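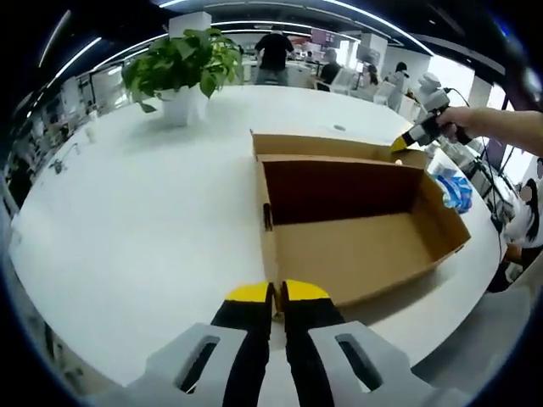 Donddale Robotics Board > Software > Perception and state estimation

Thread: Left/right gripper poses disagree when both hold the same flap

Started by dquartey, 22 Oct 2019

dquartey wrote:
We record two-handed demos with a pair of hand-held grippers, one camera on each. Each camera gets localized separately with Ponness against a map we build at the start of the session. Then we resample both trajectories to a common clock and train on the relative pose between the grippers plus the image from each.

Single-hand tasks are fine. The trouble is box closing. When both grippers pinch the same cardboard flap and fold it down, the distance between the two tips should stay nearly constant. In our processed data it doesn't. It opens and closes by up to 29 mm over the fold and then settles again once the flap is down. At rest on the table the two agree to within 5 mm, so the map itself seems OK.

Things I have checked:
Intrinsics for both cameras, redone last week.
Camera-to-tip transform, measured from the CAD and again with a pin fixture. They match.
Both trajectories are expressed in the same map frame. No separate scale.

Policy trained on this pulls the flap sideways on the arms and lets go of it. I'd like to fix the data before touching the policy. Has anyone had this?

Delali Quartey

mossback wrote:
Error that shows up in motion and goes away at rest is a time offset until proven otherwise. How are you syncing the two cameras?

dquartey wrote:
Both are on the same PC and stamped on arrival. Same model, same USB controller, same frame rate. I assumed the delay was the same for each.

mossback wrote:
Don't assume it. Arrival stamps include whatever the driver queue was doing. Hold both grippers together, tape them if you have to, and swing them back and forth for a minute. Take angular speed from each trajectory and cross-correlate. Angular speed doesn't care which frame you express it in, so you can do this before you trust any of your transforms. The peak gives you the offset.

If it's a constant you subtract it and you are done.

tern_rate wrote:
I'd look at the map first. A box is about the worst thing to put in front of a wrist camera. When the flap comes up it fills a big part of the view, it has decent texture along the edges and the tape line, and it moves with the gripper. The tracker happily uses those points. Then it decides the gripper is moving less than it is. Each camera sees the flap from a different side, so the two are wrong by different amounts. You would get exactly the symptom in the first post, including it going away when the flap is down.

We lost most of August to this with drawers.

mossback wrote:
Possible, but the table and room are still in view most of the time with a wide lens. Outlier rejection ought to handle it.

tern_rate wrote:
It ought to. It votes by number of points, and a blank white table gives you none. People walking around behind the table give you a few bad ones. If the flap has more corners than the room, the flap wins.

kettlewell_j wrote:
You can tell the two causes apart without arguing. Do the fold at normal speed, then very slowly. Time offset error scales with speed. Moving-object error depends on where the flap is, so it will be the same size at the same fold angle however slow you go.

dquartey wrote:
Thanks, that was quick to run. Slow fold: the error drops to about a third but doesn't go away. So it looks like some of each.

The taped swing test gives a clear peak. Right camera is late by four frames. I had no idea it was that bad. The offset is the same at the beginning and end of a session but changes after a reboot of the recorder.

mossback wrote:
Changes after a reboot means it's startup order in the recorder, one stream opens and starts buffering before the other. You want to flush both queues before you start writing. Until you fix it, do the swing at the start of each session and store the offset with the data.

What do you do about what you already recorded?

dquartey wrote:
That's the painful part. There are 970 episodes of box closing and no swing in any of them. I was thinking of estimating the offset from the fold itself, by picking the shift that makes the tip distance most constant.

tern_rate wrote:
Please don't. You have just shown there is a second error in the same segment. If you fit the time shift to the fold it will soak up the flap error too and you'll bake in the wrong number. The plots will look nicer and the data will be worse.

mossback wrote:
I disagree a little. Fit it on the whole session with one offset for all episodes between reboots. The flap error isn't correlated with speed, so over enough folds it averages down. It's a one-parameter fit.

tern_rate wrote:
The flap error always has the same sign in the same part of the motion. Operators always speed up in the same part of the motion too. That is correlated.

mossback wrote:
Fair. Then use the segments where both hands are in the air and no flap is held. Do they ever touch each other, or touch the box together before the pinch?

dquartey wrote:
Sometimes. The usual sequence is that one hand tips the flap upright and the other comes in under it. There are a lot of episodes where both fingertips come into view of one camera. The tips are yellow on both pairs so they are easy to segment.

kettlewell_j wrote:
Then you have what you need. Detect the other gripper's tip in camera A, compare with where the two trajectories say it should be, and solve for the time shift on those frames only. Mask the box out first and rerun Ponness so the flap problem is handled before you estimate timing. Order matters.

For the mask, a box detector trained on a small set of labeled frames is enough. It can be generous. Losing some good points on the box floor costs you little as long as you keep the edges of the table and whatever is on the walls. We also mask our own fingers and housings with a fixed polygon, which you probably do already.

dquartey wrote:
We mask the fingers with a fixed polygon, yes. The housings too, but not the slots in them, and the background moves through the slots. I doubt that matters.

kettlewell_j wrote:
It doesn't. Points through a slot are valid points with short tracks.

pallet_nine wrote:
Different opinion. Why do you need both poses in a map? If the policy uses relative pose, put a marker board on each gripper and measure one from the other. No map, no drift, no people in the background.

dquartey wrote:
We tried it on the Christodoulou bench. The boards get covered by the flap during the fold, so we lost the measurement right where we needed it. They also bump into the box walls.

pallet_nine wrote:
Put them higher up on the grip.

dquartey wrote:
Then the other camera rarely sees them. They are good for checking, I agree, and I may add one back for that.

tern_rate wrote:
What does the arm side look like? Even with clean data the two arms need to be in step when you replay.

dquartey wrote:
Ollham takes the waypoints for both arms and time-stamps them against one clock. I measured command-to-motion delay per arm and they match to within a control tick. I'm not worried about that side for now.

Update after a few days. I trained a rough box mask, reran localization on all sessions, then fit the offset per reboot from tip detections as kettlewell_j described. Tip distance during the fold now varies by less than it did at rest before. A handful of sessions had too few frames with both tips visible and the fit was all over the place, so I dropped those.

mossback wrote:
Was the fitted offset the same four frames?

dquartey wrote:
For the session with the swing test, yes. Others were different and one had the opposite sign, left camera late.

mossback wrote:
So that one would have been made worse by a constant correction. OK, I take back "subtract it and you are done."

dquartey wrote:
Recorder now drops everything in both queues and waits for a fresh frame from each before it opens the file. I kept the swing in the session checklist anyway. Retraining is running, I'll post flap results when I have them. Mask weights are trained on our cardboard under our lights, so I don't expect them to work elsewhere, but I can share the labeling script if anyone wants it.

pallet_nine wrote:
I'd take the script.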